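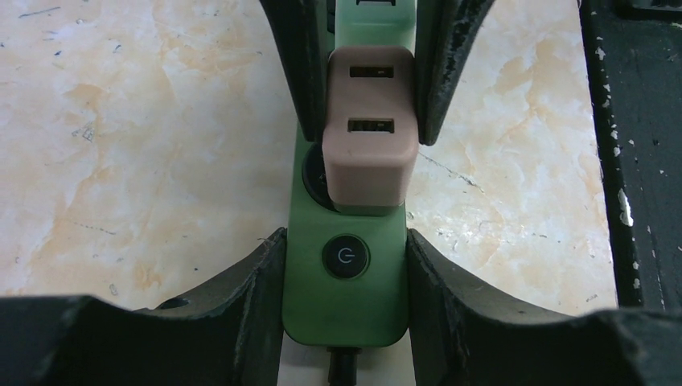

A green power strip with a pink USB charger plugged in, between the dark fingers of the Junholm gripper.

Candela Goicoechea wanted a robot that could tidy the charging corner in her apartment. Two years later she has Junholm, an arm built mostly in the shared workshop at Kvam, where members pay 50 dollars a month for a bench and a locker.

The base came first, in November, and had to be rebuilt when the shoulder motor proved too weak. Sekar Yusof, who has the next bench, helped her rewrite the motor code. The fingers took longest. She went through 17 versions before settling on the long curved shape the arm uses now, and she has stopped sanding them between sessions.

Power strips are a hard object for it. They are smooth, the cord pulls at one end, and a charger sticking up changes where the fingers can close. The button is another problem - squeeze in the wrong spot and the strip gets switched off.

Goicoechea has spent up to 2000 dollars on parts, counting the first shoulder. Veronika Fülöp is building a second arm from the same drawings, with a shorter forearm. Next on the list is a new wrist bracket, which Goicoechea plans to cut from aluminum.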